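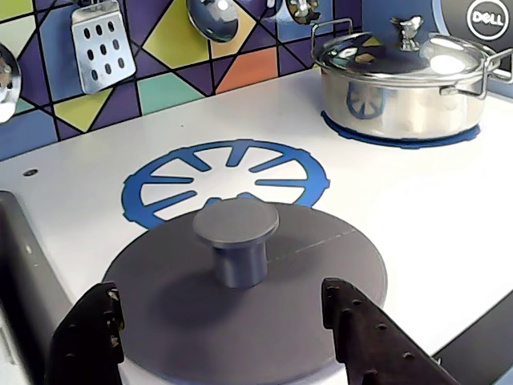 **Handout 4: Ground rules for the kitchen bench**
Course lead: Rohani Setiawan. Lab questions to Thibault Vidal, preferably before the noise.

A toy stove can't burn you. The arm can still pinch you, and it has no opinion about whose finger it is. Treat the bench as you would a full-size cell.

1. Power off before you reach in. "Paused" is a state of mind.
2. Speed stays at 70 for the first run of any new script, even if Casus says the path is clear. Casus said that in April too.
3. Write the start layout in the log: where each lid and pot sits, and on which burner. "Normal" is not a layout.
4. Check the cable through the full reach before you let a script loose.
5. Report failed grasps. A log with 110 tries and no misses will be read with great interest. 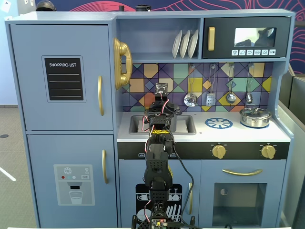 *Fig. 1. The arm at the play kitchen, with a loose cable down its right side (see rule 4).*

**On standards.** The Trornedlow house rules sit on top of the published safety standards and replace none of them. If the two disagree, follow the stricter one and tell Rohani, who enjoys that sort of thing.

**For next time:** read the risk assessment template and fill in one page for the task "put lid on pot." Last year's longest ran to 420 lines. Please don't.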